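Chapter 6
Two Arms, One Table: The Bakery Packing Project

Learning goals
After working through this chapter you should be able to divide a handling task into phases, assign each phase to one of two arms, write a phase table with entry and exit conditions, and set up a trial log that another team can read without help.

Before you start
You need the calibration sheet from Chapter 5 and a working emergency stop. Students who have not passed the stop test may plan and log but may not run the arms.

6.1 The task

The project in this chapter comes from the Pirihi student course, where teams share a two-arm cell and take on one food handling task per term. The task for this term is bakery packing. A tray of pastries is set on the table together with an open gift bag. The team must serve, portion or pack the pastries according to an order card, using only the two arms and the hand tools on the approved list.

Bakery goods are a demanding choice for a first project. A croissant has no flat faces. Its crust is stiff until it breaks, and the force at which it breaks differs from one piece to the next. A paper bag brings a different problem: it is light enough to slide when touched and its opening changes shape. A program that plays back fixed positions can do well on wooden blocks and poorly on either of these.

The layout is kept the same for all teams. Both arms are mounted on the front rail, one at each side, and both can reach the middle of the table. The tray and the bag stand within that shared area, so the two arms can collide unless the plan keeps them apart.
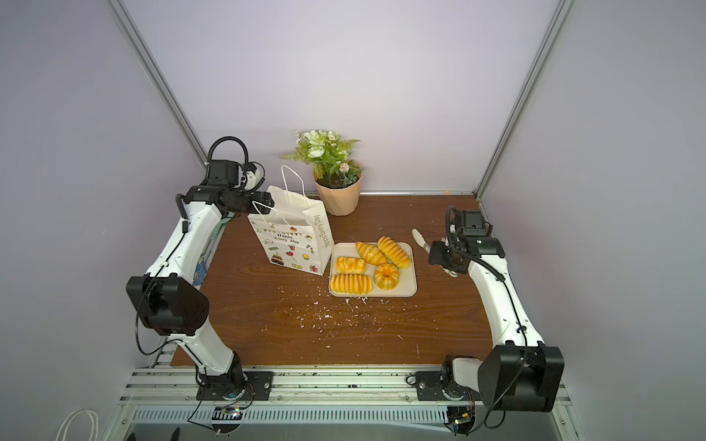 One team at Skernness objected that a shared area makes the task harder than it needs to be, and asked why each arm could not simply be given its own half of the table. The objection is reasonable. Splitting the table removes most collision risk, and Section 6.5 includes an exercise in which you do exactly this. The cost is that neither arm can help the other. Holding a bag open while a pastry is lowered into it requires both grippers within a short distance of each other, and a split table rules that out.

6.2 Phases

A phase is a part of the task with one purpose and one test for completion. Beginners tend to write phases that are too long. "Pack the croissant" is a task. "Close the tongs on the croissant" is a phase, and so is "lift until clear of the rim."

Each phase in the table has the following entries:

Name. A verb and an object.
Active arm. Left, right or both.
Entry condition. What must be true before the phase begins.
Exit condition. What must be true before the next phase begins.
Time limit. In seconds. When it is exceeded the arms hold position and the operator decides.
Recovery. The phase to return to after a failed exit test.

The time limit and the recovery entry are the two most often left blank. A table with blanks is not accepted for a run.

6.3 Tools held by the gripper

The approved list contains a knife and kitchen tongs. Both were made for a human hand, and a two-finger gripper holds them differently. The handle can turn between the fingers when the working end meets resistance. The farther the working end is from the fingers, the larger the turning effect for the same load.

For the knife, the main decision is the direction of motion. Pressing straight down on a layered pastry crushes the layers before the edge separates them. A short forward and backward stroke with light downward force gives a cleaner cut, but it pushes the pastry along the tray. Teams have to choose between a slower stroke and some means of keeping the pastry in place.

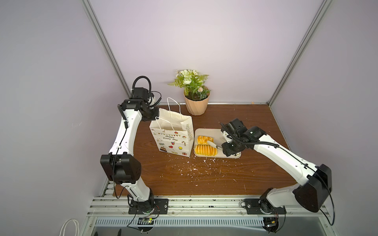
The stroke length should be set from the width of the pastry and the usable length of the blade. Begin with a short stroke and increase it between trials. Change one value at a time. If stroke length and downward force are both changed between two trials, the log cannot show which of them affected the result.

Tongs add a second closing action. The gripper closes on the arms of the tongs, and the tongs close on the pastry, so the gripper opening does not equal the opening at the tips. Measure both at several positions and plot one against the other before the first trial. The curve is rarely a straight line near the closed end, where the arms of the tongs begin to flex.

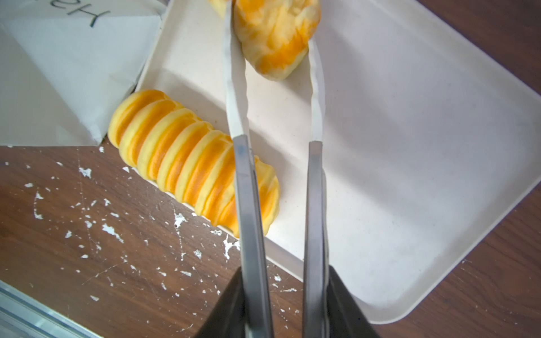

Once the curve is plotted, mark two points on it: the opening at which the tips first touch a typical pastry, and the opening at which the crust begins to crack. The working range lies between them. For soft goods the range may be narrow, and a team that skips this step will usually find the upper limit by breaking something.

6.4 The trial log

The Pondonero log form is used throughout the course. It has one line per trial and records the phase reached, the reason for stopping, the values changed since the last trial and the state of the tray before the run. One team logged 170 trials over the term, of which 153 reached the final phase. Those two figures alone say little. The useful part of the log was the stop reason column, which showed that most failures fell in the same phase — lifting the pastry clear of the tray.

Do not delete failed trials. If a trial is void, for instance when the stop button was pressed by mistake, mark it V and leave the line in place.

6.5 Exercises

1. Write a phase table for moving one pastry from the tray to the bag with tongs. Use at least six phases.

2. Rewrite the table with the work surface split into a left half and a right half. List the phases that can no longer be carried out.

3. Plot tip opening against gripper opening for the tongs in your cell. State the working range for two kinds of pastry.

4. Exchange logs with another team. From the log alone, name the phase that most needs work and the value you would change first.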